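Snack bags, finally

April 16, 2019

Quick one, I have to be out the door soon. Packing treat bags for Mireille Harb's kids' party and I keep getting asked how I do it, so. Paper bag, stand it up, open it wide. White paper with rope handles, the LOVE LIFE ones. Soft toy goes in too if there is one. Flat snacks laid out next to the bag so I can see what's left. 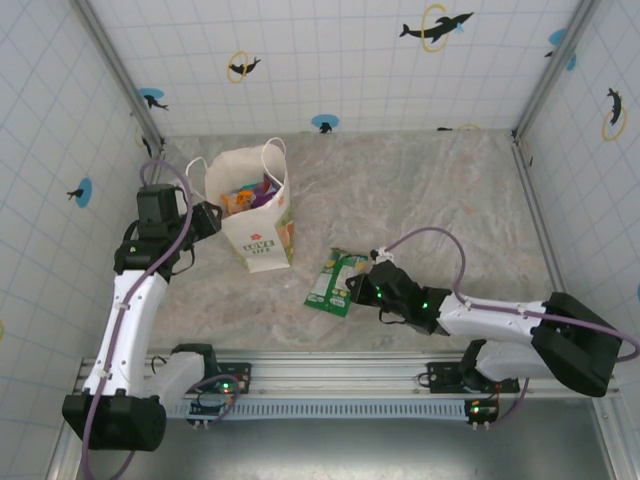

What goes in first

Big stuff. Always big stuff. I did it the other way in October and Concetta Vitale got a bag with all the chips crushed at the bottom, she was nice about it but still. Plush and anything boxy down low, crinkly packs on top. Puffy ones standing up if they'll stay up. Don't fold the top over, the handles get in teh way and it looks messy.
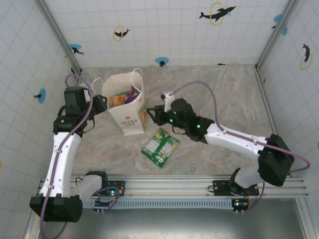

Orange plush peeking out of the top, red flower on the front.

Five bags for the kids, then five more for the grown ups because Wendell Ruiz-Ortega complained last time. Ha. Same snacks, no toy.

Purple packs are my favorite to put in, they're bright and you see them right away when you look down in the bag. I like a corner sticking up. The paper is thin so go easy on the sides, it creases if you shove.

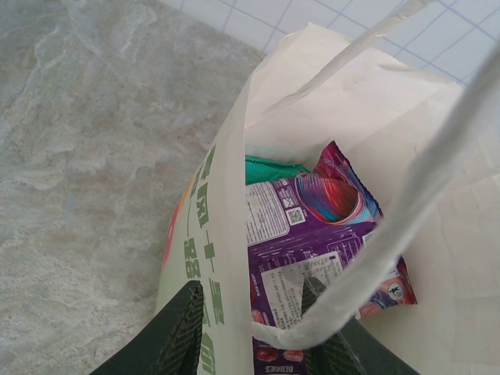

Purple pack, one corner up. Handles still flopping around.

Things I'd change: wider bag. Less stuff. I always overbuy, went to Rodrigues for napkins and came home with two more sacks of candy and no napkins. Also write the names on BEFORE you fill them, I had to do Indira's twice.

Oh and the box with the green trees on it, so cute, I kind of want to keep it.
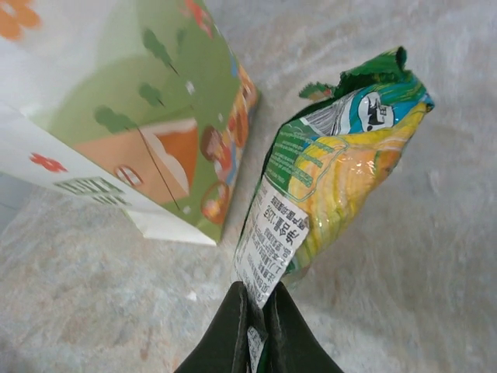 Anyway ribbons are next and then I still have to find the tape. Aishwarya has my good scissors. If anybody knows where to get these bags with a flat bottom that's a bit bigger tell me in the coments, I'll check tonight.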